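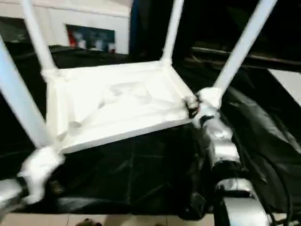

How to Check and Tighten a White Plastic Chair

A chair with detachable legs works loose with use. Tightening it takes a few minutes and usually needs no tools. Start with the underside, where most of the trouble is.

1. Spread a cloth over the floor or table so the seat doesn't get scratched.

2. Turn the chair over and set the seat down flat, legs up.

3. Hold each leg close to the seat and try to twist it. A sound leg won't move. If one clicks or turns, push it down hard into its socket.

4. Wipe out the hollows with a damp rag. Dust and crumbs collect along the ribs — an old toothbrush gets into the corners.

Folding pieces with tube frames need a little more care. Work on one corner at a time and keep any loose tubes on the cloth beside you. Seat each tube fully in its connector before going on to the next. Straps should lie flat against the tube.

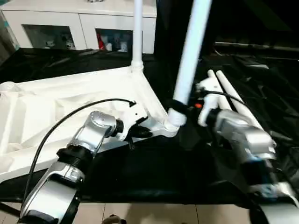 Angled tube and elbow connector, with the black strap just above the joint.

When every joint is tight, turn the piece upright and press down on each corner in turn. If it rocks, go back to the corner that lifts. I check our chairs in May, before they go outside, and again when they come back in.

Apolline Fleury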